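## 4. Fitting the Prodstead desk frame

Read this section through before you start. You need two people for steps 5 and 6, and a clear patch of floor to lay the top face down.

1. Place the tabletop face down on a blanket or flat cardboard.
2. Lay the two side legs on the top with the feet pointing away from each other.
3. Slide the crossbar into the slots on both legs. Leave the bolts finger-tight.
4. Line up the bracket holes with the pilot holes in the top. Drive the short screws by hand until the heads sit flush.

**Caution:** Do not use the long screws from bag 2 in the tabletop. They will come through the work surface.

5. With one person at each end, turn the desk on its side and then onto its feet. Lift by the legs, never by the crossbar.
6. Move the desk to its final position and tighten the crossbar bolts fully.

If the top rocks after step 6, loosen the crossbar bolts a half turn, press down on the middle of the desk, and tighten them again. Most rocking comes from a frame that was pulled square before it was standing on the floor.
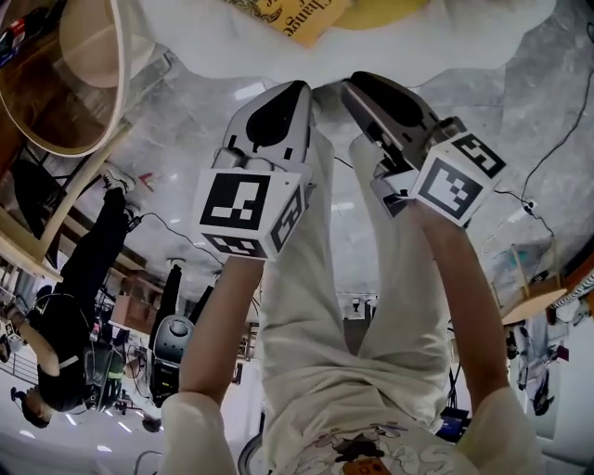 Adjust the feet last. Each foot has 15 mm of travel, and turning it clockwise seen from above lowers that corner. Set a level along the front edge first, then from front to back. On carpet, wait a day and check again – the feet will settle.

### Height stops

Desks with the Jedum lift kit have a stop pin in each leg. Both pins must be in holes with the same number. The highest usable hole is 14. Holes above that are for factory use.

**Note:** Lift kits made before June have a round pin with no clip. Ask for part 2865 from the Nedilow spares desk and fit a clip to each leg before you load the desk.

### Cleaning

Wipe the top with a damp cloth and dry it. Do not use scouring pads or solvent sprays. Check all bolts after the first month of use.

Section revised by Niall Farquharson. Part numbers checked by Iona Cowie.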